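Brivelholm Top-Load Washer: Review After a Month of Daily Loads

Posted May 5, 2018 by Dilek Uçar

I have wanted a washer of my own for years, and now I have one, and I am a little in love with it! We bought the Brivelholm top-loader for 300 at the Cemmont outlet, plus delivery. Two adults, one kid in soccer, and a dog who sleeps on everything.

Setting it up

Easy. Two hoses, one plug, level the feet, done. The feet took me the longest (our laundry corner slopes toward the drain), but five minutes with a wrench sorted it out. Lambros next door lent me his level, and I still owe him a coffee for that.

The plastic wrap is still on. My mother kept hers wrapped for years and the cabinet looked brand new when she sold it, so I'm following her lead. I have the detergent and the hangers right next to the machine now, with the bucket up on a pink stool so I don't have to bend down, and it makes laundry day so much quicker.

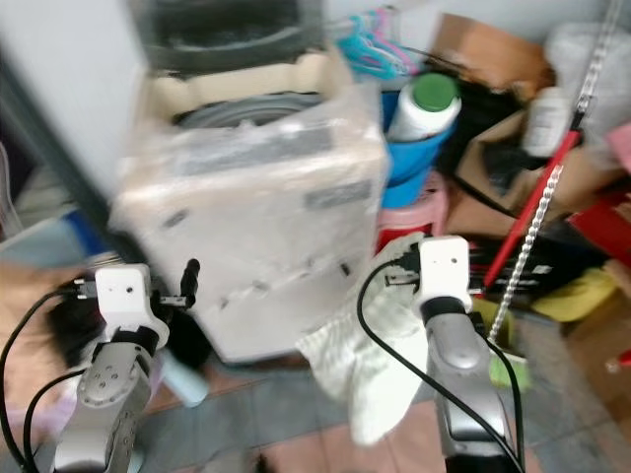
How it washes

Really well! Towels come out soft, and knit things keep their shape on the gentle cycle, even the thin white tops I used to do by hand in the sink. Grass stains on soccer socks need a soak first, but they did in the laundromat machines too. The opening is wide enough that I can drop in a double sheet without stuffing it down, and I love being able to throw in a forgotten sock after the cycle has started.

Noise

Quiet while filling and washing. The spin is louder, a steady hum with a bit of a rattle at the very end, and I can hear it from the kitchen but not from the bedroom with the door shut.

What I'd change

The end-of-cycle beep is too long and I haven't found a way to turn it off. The lint filter is small and fills up fast with dog hair, so I empty it every second load. I also wish the manual had bigger print.

Would I buy it again?

Yes, in a heartbeat. My sister has the Akgül, which cost her 563, and after doing a weekend of laundry at her place I still like mine better. Hers does have the nicer lid, I'll give her that.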